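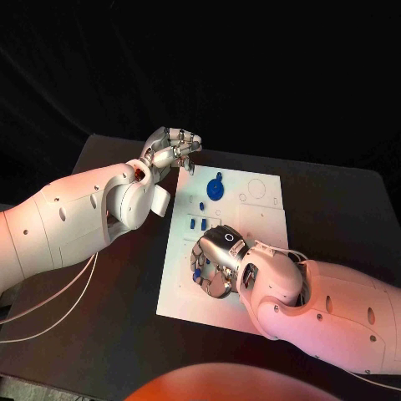 By Oksana Bilyk | April

MOLLORVILLE – The Snorradóttir workshop opened its automation lab to the public for an afternoon in April, with 117 visitors booked in 70-minute blocks. The main demonstration was a two-armed assembly cell built around a flat white task board and a set of blue parts.

The board carries pegs, cylinders and a gear-like disc, along with engraved outlines and recesses. Each arm ends in a jointed, multi-fingered hand. Staff explained that the hands share one controller, which assigns each part to whichever arm has the shorter reach.

The lab has logged 491 trial runs on the board, of which 348 were finished without an operator stepping in. Most of the stoppages were put down to grip angle on the smaller pegs. A revised fingertip pad is on order from a supplier in Plurkdale.

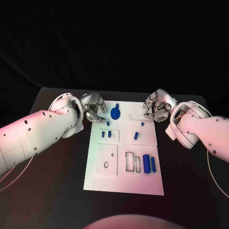
Both hands over the task board, with the blue disc between them.

Visitors asked mainly about cycle time and cost. The lab gave no figure for either, saying the cell is a test bed and has not been tuned for speed. A question about soft or flexible parts got a similar answer: cable routing is planned, but on a separate board that is still being machined.

The same program will be shown in Trodberg later in the year. Bookings go through the workshop's front office, and school groups should ask for a morning block.

Contact the newsroom | © Mollorville local news | Back to top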